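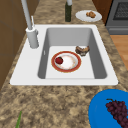

Gomby Water Filter Kit, village size

33 Shares 6 Comments

Gravity fed ceramic filter for schools, clinics and small villages. No power needed. One kit serves up to 200 people a day if you keep the candles clean.

In the kit: housing, lid, 6 filter candles, tap, scrub pad, spare washers. Instructions in English and French. Swahili coming in May, Revathi Hegde is finishing the translation now.

Price $306. Covers the kit and packing. Freight is extra, depends where its going. Ask before you order please.

Buying for a partner group? Put their name in the notes box. Last batch went out with Brendby and two boxes had no name on them, took ages to sort.

Spare candles sold separately, same size as the old Gomby. Do NOT use soap on them. Scrub under clean water, let dry, put back. Cracked one = replace it, dont glue.

Stand not included. Any flat strong table works. Renato Dizon has drawings for a welded one, free, just email.

Want to pay for a kit but not recieve it? Pick "send to field" at checkout. Rhea Pangilinan will write to you when it ships.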